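Skamora Sorting Kit: Frequently Asked Questions

Last updated Jan 6, 2018

What do I get for my money?
Two soft plastic fingers, a wrist camera, the cable that joins them, and a printed manual. The arm is yours to supply. We sell the part that touches things and the part that looks at them.

Will it fit my arm?
If your arm is on the Betero mounting pattern, yes, with 4 screws. If it's on anything else you'll want the Clareo adapter plate, sold separately, as adapter plates always are.

Why are the fingers full of holes?
The cells let the finger bend around whatever it's holding. Solid fingers grip harder and break more mugs. We tried both, and we drink from paper now.

How much can it lift?
400 grams, comfortably. People write in to report that they've managed more. We're happy for them, and it isn't covered.

Do I need special bins?
No. Any open bin with a rim the camera can make out will do. Pick colors that don't look alike. Majdi Harb, who handles our support mail, once spent most of a September afternoon on a call with a customer whose bins were both "sort of beige."
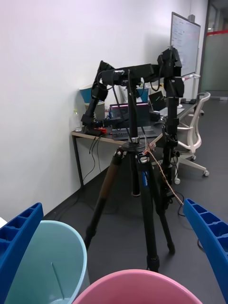 Can I put the arm on a tripod?
You can. Spread the legs all the way, tighten the collar, then tighten it again after the first hour. Keep the cables slack enough for the full reach of the arm and clear of your own feet.

How long does setup take?
Almost 80 minutes the first time, counting the part where you look for the hex key. It's taped inside the lid.

Does it learn on its own?
No. You show it the job by hand, it copies you, and it copies your bad habits with great loyalty. Start slowly.

It keeps dropping things. Is it broken?
Probably not. Wipe the camera lens and run the calibration again. If it still drops things, send us the log file and skip the video set to music.

What's the difference between this and the Tannous bundle?
The Tannous bundle adds a spare pair of fingers and a carrying case. It costs $664. The case is quite nice.

Can I return it?
Within 30 days, in the original box, with the hex key.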